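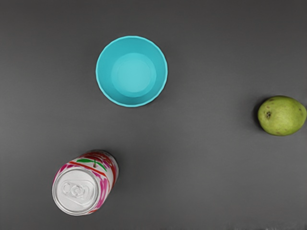 *Cup, can, fruit. Screen grab from the sim, top view.*

# Tray clearing cell going live in December – anybody here been through one of these?

**dishpit_dana**

Commissary kitchen, second shift, mostly airline and office catering returns. Carts come back, we strip the trays, sort what's on them (cups in one rack, cans in the recycling, whole fruit to compost) and the trays go down the belt to wash. Management has bought a sorting cell from Vindberg for the strip line. The grab up top is from the slide deck they showed us Monday. It's the practice world the software learns in before they bolt anything to our floor.

They said the cell will do 1,000 trays an hour, and that "no one is losing their job, the work is changing." There are 6 of us on strip. When I asked what the work was changing into, I got "exception handling." Has anybody done exception handling? What is it, and does it pay the same?

---

**beltline_bob**

It's standing next to the machine and picking up whatever it drops. I did it for a year at a bottle return plant. Same pay, worse job in my opinion. On the line you set your own rhythm and you can talk. On exceptions you stare at a light.

---

**quietcorner**

> On the line you set your own rhythm

Not where I work. The belt sets it and always has. I'd take the light. My wrists were shot after a few years of stripping trays and I got moved to watching a Jano unit that stacks racks. I sleep through the night now. I'm not saying the company did it for my wrists, but I got them back all the same.

---

**dishpit_dana**

Fair enough, and I'd love to keep mine. But go back to the picture. Three things on a clean gray surface with a mile of space between them. Our trays come back with a napkin stuffed in the cup, yogurt down the side, foil stuck to the fruit and a fork under all of it. Sometimes there's a diaper. I have never once in my life had a tray with that much room on it.

---

**mech_in_mesa**

I install these for a living (different vendor), so take this how you like. That picture doesn't tell you much either way. You start with a few items spread out and pile on the mess later. If the sim they train on still looks like that in December, then worry. Ask them for the cluttered runs. Any serious integrator has them and can show you the pick rate on them.

One thing I do like is that the can is on its side. A lot of demo decks only show you cans standing up, and those are easy to grab from above.

---

**dishpit_dana**

I did ask. The Vindberg guy said they'd run 4,000 "scenes." I asked how many had food stuck to something and he said he'd have to get back to me.

---

**beltline_bob**

He won't.

---

**rackandroll**

Look at the can though. The tab is still down, so it's an unopened can. Do you get a lot of those back?

---

**dishpit_dana**

Some, off the office carts. Full ones go in a separate bin because they get restocked or donated, and the opened ones get dumped before recycling. You can tell by the weight the second you pick it up, with wet gloves on, without looking. I asked if the arm could feel the difference. They said the camera would look at the tab. So what happens when the can is lying the other way and the camera is looking at the bottom of it?

---

**mech_in_mesa**

Plenty of arms can sense load at the wrist. It depends whether they bought that option. Get it in writing that full and empty are two separate outputs, or you'll have soda all over your recycling by lunch and it'll be logged as operator cleanup.

---

**palletjack_pete**

I don't get the nitpicking. It's stripping trays. It's a wet, loud job with a smell you take home. Let the machine have it. Every time one of these threads comes up, people defend work they complained about the week before.

---

**dishpit_dana**

I complain about it every night. I also pay rent with it. Both can be true, Pete.

And it isn't the machine I have a problem with. We had a Sakari tunnel washer put in before my time and the old hands say it was the best thing to ever happen to that room. They also say there were twice as many people on the clean side before it came. Those people got told the work was changing too.

---

**quietcorner**

Did they get laid off, or did they leave and not get replaced? That's how it went for us. No one was let go. Two people quit over a summer and the openings just never got posted.

---

**dishpit_dana**

The second one. Which I guess is how you keep the promise.

---

**beltline_bob**

Same at the bottle plant. Read the sentence again: "no one is losing their job." It doesn't say how many jobs will be there next year.

---

**palletjack_pete**

So what would you have them do, never buy a machine again? Chauvin put palletizers in at my warehouse and I moved to forklift, with a raise of 50 cents. I'm fine.

---

**rackandroll**

50 cents, wow. Did you frame it?

---

**palletjack_pete**

More than I got the year before, pal.

---

**mech_in_mesa**

Stuff I'd ask before go-live, Dana, from having stood on the other side of it:

- Who can stop the cell, and does stopping it count against anybody
- What the job title and rate are for exceptions, on paper
- Who cleans the camera and when (steam off the wash side will fog it, guaranteed)
- What the belt speed does when the arm falls behind

The last one matters most. I've seen sites where the belt stays at machine speed and whatever gets missed rolls down to one person at the end. That person is then working faster than anyone did before.

---

**dishpit_dana**

Yeah, that last one is what I'm scared of. It's one spot at the end, and I know whose name they'll put on it, given I'm the one who asked questions.

I'll bring the list. There's a walkthrough before second shift and they want us to give "feedback on the user experience." I'm going to bring a real tray too, straight off a cart, and put it down next to their slide.

---

**quietcorner**

Ask if you rotate off exceptions. We do two hours on and then swap, and it makes a big difference. Took us months to get it.

---

**beltline_bob**

Post again after it's been running a while. The first week doesn't count, the vendor's people are still standing around helping it.

---

**dishpit_dana**

Will do. The belt speed question got a "we'll tune that on site," by the way. I emailed it over while you were all typing.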